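Latrice Sorensen has been making crispbread in Faltbridge for eight years. Her firm, Ogola, sells four flavours, and a fifth, a rye cracker with caraway and smoked salt, goes into shops in July.

She started with a second-hand oven and a recipe from an aunt in Stallberg. "The first lot tasted fine but went soft in a day," she says. "I didn't know anything about packing then. I learned by getting boxes sent back."

The new cracker took 182 test bakes. Most of the trouble was the salt, which tasted bitter once it had been through the oven. She now puts it on afterwards, with a little rapeseed oil to hold it.

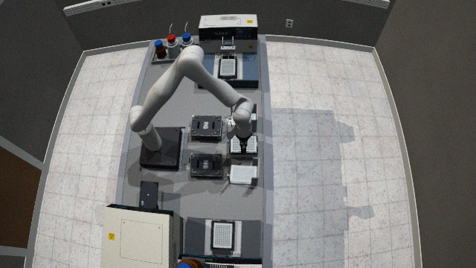
A robot arm over a multiwell plate at a lab bench.

Asked whether people really want another savoury snack, Sorensen says she only looks at what sells on her own stall. "Caraway splits people. Half of them pull a face. The other half buy 2 packs, and those are the ones who come back."

She won't be making a cheese version. "Everyone asks. Cheese powder gets into everything and I'd have to clean down for a whole morning."

The crackers will be sold in 413 shops through the wholesaler Trelel, her largest order so far. She has taken on a second baker and moved the start of the shift to 4 am.

What does she eat them with? "Butter, cold, quite thick. Pickled beetroot if there's a jar open."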